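30 October 2026

So I have finally tackled the drawer of doom in the bathroom, and I am feeling very smug about it! If you've been reading for a while you'll know I promised to do this back in February (ahem) and then got distracted by the airing cupboard, which is a whole other story.

The trouble with a bathroom drawer is that everything in it is small. Hair grips, plasters, those little sachets of conditioner you bring home from hotels and never use, half a nail file. I tipped the lot out on to an old towel and just stood there for a bit with my cup of tea. I found 2 pairs of tweezers I'd been convinced were lost (I've bought new ones since, of course) and a tube of Zutance hand cream so old that the lid had welded itself on. In the bin it went!

I'd been looking at drawer dividers from Garness, the bamboo sort that slide in and out, but they were too tall for my drawer by a whisker and I wasn't about to start sawing bits off. Boxes it is, then. I do like a box. You can lift the whole thing out, take it to wherever you need it and plonk it back again afterwards, and if you change your mind about what lives where, you haven't wasted anything.

My favourite is a pale pink one, long enough for all the cotton bits. I sorted everything on the table because the light is so much better there, with my fluffy white throw underneath (it was a present, it sheds a bit, I love it anyway). Cotton wool pads went in a Trova jar I already had, and the swabs were for the pink box. I've gone over to the ones with wooden sticks and I'm very happy with them, although they do snap if you're heavy-handed.

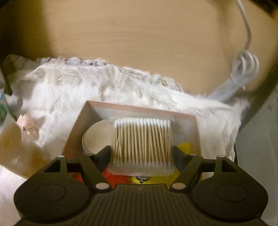 I did wonder about taking the swabs out of their packet and standing them up in a glass, like they do in posh hotels. But our bathroom gets terribly steamy and they'd only go fluffy and sad, so they're staying wrapped until I need them. Plasters have a box of their own now, and so do the hair things, with a lid, or they creep out and get everywhere.

Next job is the shelf over the bath, where there are 9 bottles of shampoo and not one of them is full. I'm going to line them up and make everybody finish one before opening another. Wish me luck with that! If you've got a clever way of storing razors, do leave me a comment, as mine are still rattling about loose in an old mug.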